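Work surface board

A work surface board is a flat, rigid sheet laid over a table to give a plain and replaceable area for handling small objects. It is usually rectangular and smaller than the tabletop, so that a strip of the table remains exposed on at least one side. White is the most common color.

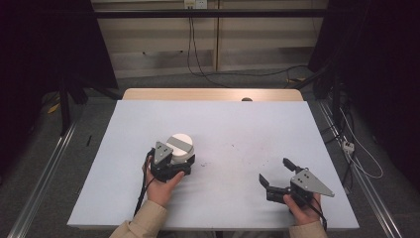

Purpose

The board protects the tabletop from scratches, adhesive and ink. It also supplies an even background against which small items are easy to find. Dark objects such as pens and rods stand out well on a white board, while white containers and lids are harder to pick out and are often marked with a strip of tape or a label.

Surface and finish

Matte finishes are preferred to gloss, as gloss reflects overhead lighting. The drawback is that a matte surface holds dirt more readily. Gray specks and smudges tend to collect near the center, where objects are set down and turned most often, while the corners stay clean for much longer. Some white boards have a slight blue tint, which makes them look brighter beside wood.

Dimensions

Sizes vary by supplier. The Trorkach pattern, widely copied by small workshops, measures 1,000 by 700 mm. Larger boards are normally cut to order. Kavitha Rajan's workshop manual advises leaving 100 mm of table clear on the far side - enough to lift the board by its edge without dragging it.

Placement

The board is set square to the near edge of the table and should lie flat over its whole area. Tables with a notch or hole near one edge are positioned so that the opening stays uncovered. Cables are led off the near side, clear of the central area. Upright cylindrical containers are kept away from the edges, where they are more easily knocked over.

Care

Loose dust is removed with a dry cloth. Smudges are wiped with a damp cloth and mild soap, working from the center outward. Abrasive pads polish the matte finish and leave shiny patches that cannot be reversed. A board worn on one face can be turned over if both faces have the same finish.

See also

Bench mat
Cutting mat
Drawing board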